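Rinsing recycling before it goes in the box?

rosalia_r
Posts: 75
Hello all. We moved to Bronbridge in July and I am still learning the rules here. In my old town everything went together, and now I have one box for plastic and tins and another for paper. My question is about the yoghurt pots. Must I wash them with soap, or is a quick rinse enough? My neighbour washes hers like dinner plates and it seems to me a lot of hot water.

Also the lids. I was told to take them off, then I was told to leave them on.

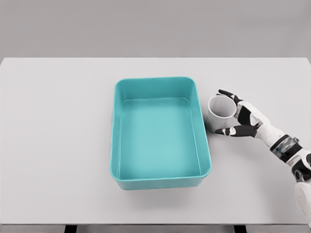
The leaflet from the council says only "clean and dry", and I find this not very clear. How clean? I have a water meter, so I would like to do it correctly but not to waste. Thank you in advance for your patience.

Rosalía Robles

Messina
Posts: 1293
Quick rinse in the old washing-up water, after you've done the dishes. No soap. Lids off if they're foil, on if they're plastic.

tellex
Posts: 2000
Disagree about the lids. Small plastic ones should go in loose, that's what our crew told me in Cedadwood. They left my box behind 3 times before I asked why.

Messina
Cedadwood is a different contractor though. Ours want them screwed on.

tellex
Fair enough, but she said yoghurt pots. Nothing to screw on there.

rosalia_r
Thank you both. The yoghurt I buy has a foil lid, so this one is solved. For the milk bottles I will leave the lid on and see if they take the box.

The idea with the old washing-up water is very good – I was always pouring it away first. Do you remove also the paper sleeve from the pot? Mine comes off easily, but on some brands it is glued.

Messina
If it tears off, put it with the paper. If it's glued I leave it.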